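Home | Talks | Past Evenings | Contact

Print this page | E-mail this page

Notes for my talk, 25th January
"Who Got to Sing It First?" Fan night at the Cantero

(Wait for the bar noise to die down. Say hello to Colleen Bélanger, who booked the room and lent me her scrapbooks, and don't forget to thank her again at the end, because last time I did forget and I felt awful all the way home.)

Good evening, everybody, and thank you so much for coming out in January, when any sensible person is under a blanket. I've been asked to talk for 25 minutes about the TV singing show Fetska, which some of you watched as kids and some of you, I know, still have on tape in the attic.

SLIDE 1

Let me start with the thing everyone asks me in the line for the restroom: was there really a feud between Rimantas Kairys and the girls from Zusten? I've read every interview I could get my hands on, and I think there was a bad week, and the magazines stretched it into a bad year. They both wanted to sing "Planport" in the semifinal. That was the whole fight! It's a pretty good song, but I wouldn't lose a friend over it.

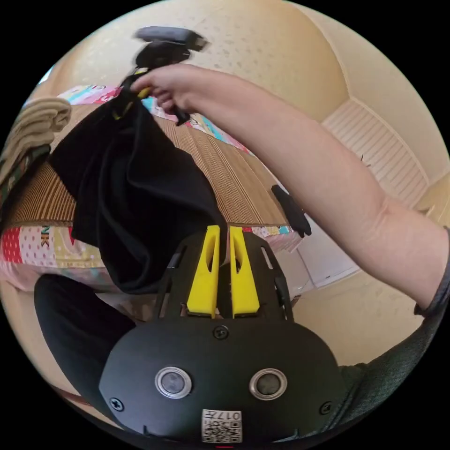
Yellow fingers upright, and a hand on a grip at the upper right.

(Pause. Sip of water.)

So Rimantas got the song, and he wore the silver jacket, and the Zusten girls stood in the wings with their arms folded while the camera kept going back to them. You know the clip. Go easy here, some people in the room are firmly on the Zusten side and they will let me know about it.

What gets left out is the after-show interview, where he says, very quietly, that they sang it better in rehearsal. The host talked right over him. I must have watched that tape ten times before I caught it, with the sound turned up so loud that my neighbor knocked.

SLIDE 2

Read from Colleen's scrapbook, the page with the green tape. It's a fan club letter saying the club had 1000 members and that 88 of them had written in to complain about the jacket. (Laugh, please, somebody.) I love that they kept a tally. I love even more that the jacket got its own fan mail the week after.
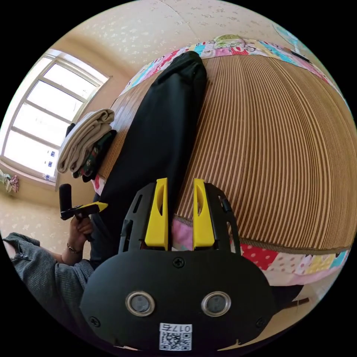 Yellow fingers and two round silver-rimmed openings, close up.

SLIDE 3

Then the reunion special. I'll be quick, as I always run over. They put Rimantas and Zusten on one couch, and for the first few minutes everyone looks at their shoes. Then somebody hums the opening of "Planport" and they all join in, and he forgets the second verse and they carry him through it. Play the audio if the speaker works. If it doesn't, ask the room to sing, they'll know it.

Questions for 10 minutes, then raffle. Thank Colleen!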